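Outdoor Navigation Data Collection: Progress Report, July
Prepared for the Hunt program office
Project: Wavatano

1. Status

Collection at the Beldale site is on schedule. Of the 100 drives planned for this phase, 69 have been recorded, checked and accepted into the training set. A further 6 were rejected during review, 4 of them for gaps in the position log and the others for operator input that stopped before the goal was reached. Rejected drives are kept in a separate store and are not counted toward the total.

Each drive is steered by an operator from a start point to a goal. The log holds camera images, steering and speed commands, wheel odometry and position. The policy is trained to predict the operator's commands from the images and the goal.

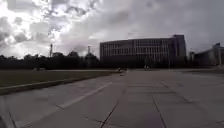
Wheel odometry drifts more on long straight drives than was assumed in the proposal. The error comes mostly from heading, and it grows fast enough that goal labels near the end of a drive cannot be taken from odometry alone. We now correct them against the position log before export. The correction runs overnight and has been applied to all accepted drives, including those recorded before the change.

2. Coverage

Open paved ground is well covered. It is also the hardest case for the current model, which has few nearby features to hold on to and tends to wander when the goal is far off. Changes of surface are a second concern. An early version treated a change of paving color as an edge and slowed down or turned away. Drives that cross such boundaries at a range of angles have been given priority in the remaining schedule.

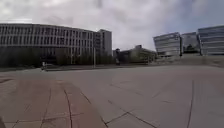

Figure 2. Open plaza, Beldale site. Reddish-brown paving at left borders the grey slabs.

Coverage of lighting is weaker. Most accepted drives were recorded under cloud, and the set needs more direct sun and hard shadow before the split between training and test data is fixed. Morning slots have been requested from the Beldale site office for this purpose.

3. Equipment and software

Cikley delivered the revised logging software on a Friday, later than agreed, but no collection days were lost. The new version writes commands and images against a single clock – the old one used two, and aligning them took up most of the review time. One battery pack has been withdrawn after repeated low-voltage warnings. A replacement is on order within the existing budget.

4. Next period

Record the remaining drives, with priority on surface changes and direct sun.
Retrain on the corrected labels and compare against the previous model on the held-out routes.
Deliver the data format description to Hunt for comment.

No change to the budget or end date is requested.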